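Spent the morning clearing the work table at the Wola flat. Posting as I go so I remember what went where.

Started with the drawer under the window. 20 small bottles in there, most of them samples from Prarnier that came in one box last August. Kept the ones with caps that still close. The rest went in the glass bin after a rinse.

Two jars had lost their lids, and two lids had lost their jars. None of them matched. I put the lids in a bag and wrote the width on it with a marker.

Wiped the table with plain water and a little dish soap. The spray from Karppinen leaves streaks on a brown top, so I only use it on the white one now.

Someone asked what I paid for the shelf. 540, delivered, and the screws were in a separate parcel that came a week later.

The shelf is level. The wall is not. Folded cardboard under the left foot for now.

Cables are next. I want the power adapter off the work surface and along the back, with a tie every hand's width. Paper towels go back on the hook by the sink.

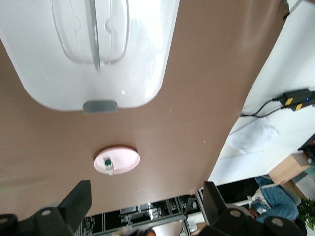

Small things get a lid or a tray from now on. A little bottle on its own rolls, and I've picked enough of them up off the floor.

If anyone near Wola wants the spare jars, send me a message. They're clean, no labels. Pickup only.

Still have the Brinelska boxes to open. Those are mostly paper and can wait until the table is done.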